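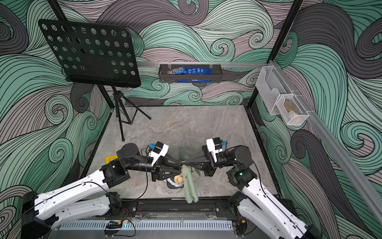
Ribbed cloth is my subject this evening. I have been mending and refreshing old clothes for some years now, and people keep asking me why their ribbed things lose shape. I will write what I know in small pieces. Please be patient with my English.

First, what is a rib? It is a knit with raised lines and low lines beside each other. It works a bit like a paper fan. When you pull across, it opens. When you let go, it should close again. All the trouble begins when it does not close any more.

Holding it up is the best way to look at it. Take the cloth at the top and let the rest drop by its own weight. The folds become long and you see quickly if one side is lower than the other. When it lies on the table it can hide almost everything from you.

Green is a good colour for this test, by the way. In black I see nothing, and in white I see too much.

But do not leave it hanging there! Holding up for looking is fine. Hanging for a night is what made my old Dudek cardigan grow down to my knees. I had bought it in October and by the end of winter it was nearly a coat.

Washing. I use cool water and very little soap. I do not twist. I press the water out with flat hands, then I roll the cloth in a towel and kneel on the towel. My neighbour in Endley saw me do this through the window and asked if I was well.

Drying is always flat. I push the ribs together with my fingers, from both sides to the middle, until the lines are close and straight. It takes me 8 minutes if the garment is small. I put the radio on.

Somebody asked about ironing. I do not iron ribs. I hold the steam above the cloth and I never touch it. If you press with a hot iron the raised lines become flat, and I have not found a method to bring them back.

Now folding, where I have changed my mind. Before, I rolled everything because a video told me so. Rolled ribs get a wave at the outside of the roll. Now I fold in three the long way, always along the lines and never across, and then once in half.

Before folding, please clear the surface. I have folded a comb, a pencil and one small toy figure into my jumpers. The toy I found after two months, when the child had already cried and forgotten.

A question from Sihan Jia: "Mine says 100 per cent cotton and it is loose at the cuffs already, is it my fault?" No, I think not. Pure cotton is soft but it does not jump back very well. A little elastic in the mix helps the cuffs a lot.

For loose cuffs you can sew one thin elastic thread inside, on the wrong side, catching only the low lines. Mine is from the Zakard shop in Enthorpe, the small one behind the bus station. Go in the morning, because after lunch the lady does the accounts and does not like to be disturbed.

Take the thread in the same colour if you can. I took grey for a green sleeve and I see it each time I lift my arm. Other people say they do not see it. I do not believe them.

One more, about little holes. Do not cut the loose end. Pull it gently to the inside with a crochet hook and make one stitch over it. If you cut, the hole will walk along the rib and you will have a ladder.

I wrote most of this first in my notebook on 9/7/20 and the advice about steam is still the same. The advice about rolling I have crossed out.

Next time I want to write about collars. If you have a ribbed collar that stands up like a bowl, send me a picture of it, lying flat please.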